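4.2 Spending by vendors and visitors at the Wellcombe street fair 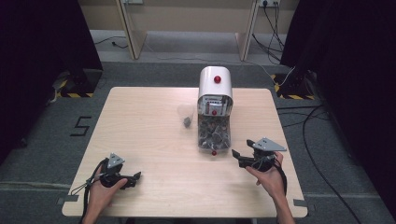
Figure 3. Tabletop dispenser and clear plastic cup.

According to Malou Hviid, the losses reported by restaurants near the fairground should be read with care, as most of them compare one weekend with the best weekend of the year before. Her remark guided the way we set up the second round of the survey. Each business was asked for its takings over the four weekends before the fair as well as for the fair weekend itself, so that a single strong or weak date would not decide the result.

The fair at Wellcombe has been held every summer on the streets between the rail station and the old market hall. In the year of the study the organizers moved the main stage to the Steinarsdóttir lot, a ten-minute walk to the east, and closed two of the side streets to parking. Questionnaires went to 615 businesses in the postal area, and 205 were returned in a usable form. Food sellers answered more often than shops did, and the results below are weighted to correct for this.

Restaurants on the station side reported lower sales than in their normal weekends. Those within sight of the new stage reported higher sales, mostly after 6 p.m. The two groups nearly cancel out when they are added together – a result that would have been missed had we used only the town-wide tax figures, as Pellegrini did in his earlier work on the Grilar harvest weekend.

Visitors were surveyed separately. Staff from Witex, the firm that ran the ticket gates, handed out 2492 cards at the exits, and about 600 came back by mail before the end of December. Visitors who stayed overnight spent more on meals outside the fairground than day visitors, but they also bought less from the stands. Day visitors tended to eat once, on site, and leave by train.

Two limits apply. The cards asked people to recall what they had spent, and small cash purchases such as drinks and sweets are likely to be underreported. The business survey also left out traveling vendors with no fixed address in the area. Gualtiero Pellegrini has suggested that stand permits could be used to reach this group, and the town clerk has agreed to release the permit list for the next fair. Section 4.3 turns to the hotels, where booking records allow a closer check on the answers given by overnight visitors.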